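Haugland Joinery, Marka site
Workshop safety checklist with comments
Inspected 24 Jan 2023 by Takumi Tsuji
Next inspection due: October

Marks used: OK, OK with comment, Action, Not seen.

1. Doors, floors and gangways

Main door and side door open fully from inside: OK
Gangway from bandsaw to side door clear: Action
Offcuts were stacked against the wall by the bandsaw and came past the painted line. They were moved while I was there. The same comment was made last time. The offcut bin needs emptying more often or a second bin needs buying.
Floor free of trailing leads: OK with comment
One lead runs across the sanding area. A ceiling reel was agreed in October and has not been fitted.
Floor markings readable: OK with comment
Worn away by the Tadar planer. Repaint when the planer is next moved.

2. Fire

Extinguishers on their brackets and in date: OK
Extinguisher by the finishing room: Action
Bracket is loose in the blockwork. Refix with longer screws.
Alarm call point tested: OK
Heard in the yard and in the upstairs office. Could not be heard in the finishing room with the fan on. Erari have been asked to quote for a flashing beacon.
Oily rags in lidded metal bin: OK
Finishes stored in the steel cabinet: OK with comment
Cabinet door does not latch unless lifted. Hinge pin is bent.

3. Timber storage

Racks fixed to wall and load plates fitted: OK
Load plate on the long rack reads 200 kg per arm. I saw nothing stored above that.
Boards stored flat, long boards at the bottom: OK with comment
The maple is well kept. The oak on the upper arms sticks out into the gangway at head height. Turn it end for end or cut it down.
Sheet goods leaning at a safe angle and chained: Action
Chain was hanging loose. Staff say it is awkward to reach behind a full stack. Move the hook to the front post. 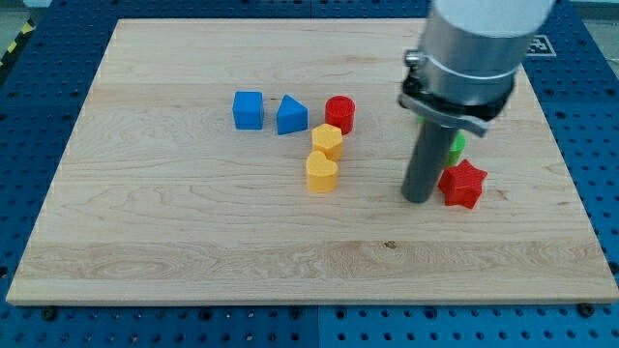 Should a board with a knot in it be kept out of the planer?
Small tight knots are fine to plane. Loose or cracked knots should be cut out first, and everyone stands clear of the outfeed and infeed line whatever the board looks like.

4. Machines

Guards fitted and adjusted: OK with comment
Bandsaw guard was set too high for the work being done. It was lowered when I pointed it out. Set the guard for each job, including short ones.
Emergency stops tested on every machine: OK
Planer stopped well inside the limit. Spindle moulder was slower than last time but still passes. Have the brake looked at before the next inspection.
Push sticks at each machine: Action
None at the table saw. The one on the shelf behind has been cut into and should be thrown away.
Isolators locked off during blade changes: Not seen
No blades were changed during the visit. The padlocks and tags were on their board.

5. Dust

Extractor bags less than half full: OK
Gates closed on machines not in use: OK with comment
Two were open. Airflow at the sander is weak when this happens.
Ledges and light fittings free of dust: Action
Thick dust on the tops of the lights over the racks. Vacuum, do not brush or use the air line.
Masks clean and face fit records up to date: OK with comment
The new starter's record is missing.

6. First aid and welfare

Kit stocked: OK with comment
Eyewash bottles go out of date before the next inspection. Order 4.
Accident book filled in: OK
One entry since October, a splinter, treated on site.
Hot water at sink: OK

Costs

Allow 2,250 for the beacon, the ceiling reel and the brake work together. The other actions can be done by workshop staff with materials already in stock.

Copy to the office and one for the noticeboard by the sink. Initial each action when it is finished.

T. Tsuji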